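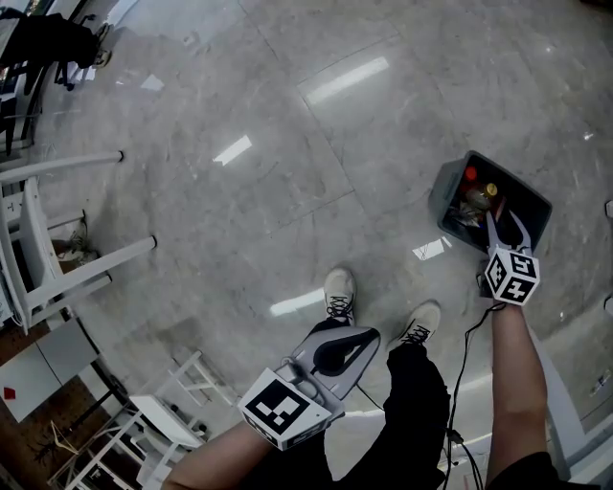 Week 3: Sorting a mixed bin

Right, last week was shelves and this week we're down on the floor with the bins, so wear shoes you can stand about in (I live in trainers for this module and so should you). These notes go with the practical at Kenulwood and they cover most of what I said on the day, plus a couple of bits I forgot.

By a mixed bin I mean the sort of thing you get in any stockroom: a plain grey tub on the tiles with bottles, packets and all the odds and ends packed in together. Red caps, gold caps, clear plastic, black plastic. It looks like a five-minute job and then you're still at it when the kettle's gone cold!

How I'd like you to go about it:

Stand the bin on a hard floor, square to your feet, with clear space on one side for what comes out.

Look before you reach. Caps are the easiest thing to spot from standing height, so use them to find your bottles.

Take from the top, one item at a time. No digging. If you pull a bottle from the middle the packets slide into the gap and you've lost your place.

Bottles upright, packets flat, anything you can't name goes in a separate pile and we'll argue over it later.

Check lids before you lay anything down. Cledwyn Rees skipped this in April and I was mopping until lunch.

A word on floors. Glossy tiles are lovely to wipe but they throw the ceiling lights straight back at you, and clear plastic more or less vanishes against that. Shift round until the glare is off your patch. Ojārs Tamošiūnaitė puts an old towel down first, and I've started doing the same.

For next time, sort one bin at home or at work (the drawer under the sink counts) and write me 15 lines on what you kept, what you moved and where you got stuck. Bring it on paper please, the Pidero upload page is still playing up. We'll do labels after the break, and I'll have the Layug sheets copied by then.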